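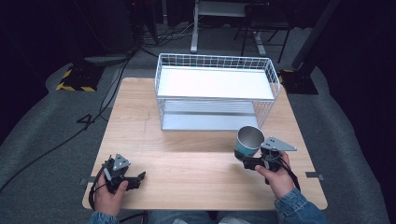 Does a two-tier wire shelf give you more room for cups?
Only if you had height going to waste. On a bare bench it takes up the same patch of surface as the cups did, and then you have to reach over things.

Notes for the storage talk, Myfanwy Edwards. Start at 13 minutes if the Tiltel session runs over, and drop the Urrutia bit.

OPENING
Ask who owns a wire shelf. Ask who has used the bottom tier this week. Wait. Fewer hands, I'd bet.

I've been selling and un-selling kitchen organisers since the Prurgate shop, so I'm allowed to be grumpy. The catalogue line is always "doubles your space". Doubles it on paper. A mug with a handle wants more elbow room than a tumbler, and the tier above decides how tall anything underneath can be.

THE TOP TIER
Flat panel, good. Cups stand up properly on a solid base. On bare wire they lean, and a small one can tip with a foot between two wires. If yours came without a panel, cut a bit of stiff plastic to fit. Don't pay for the branded insert.

Mesh sides stop things sliding off. They also mean you lift every cup up and over, every time. Try it with a full dishwasher load before you tell me it's convenient.

THE BOTTOM TIER
Mine filled up with lids, rubber bands and a tea strainer I'd already replaced. Colour-coded labels didn't help. Put the everyday cups down there, if they fit, and the visitors' ones up top. Measure the tallest cup first, then the gap. People in the September workshop did it the other way round and had a lovely shelf for espresso.

METAL-LINED CUPS
Somebody will ask about stacking them. I don't. They jam together and the outsides get scuffed. Single row, rim up or rim down, I've heard both argued and remain unconvinced it matters once they're dry.

IF THERE'S TIME
Idura survey slide: 500 forms sent, 200 back. Say plainly that the people who answered were mostly people who like organisers.

Questions, 3 at most. Water jug is behind the lectern.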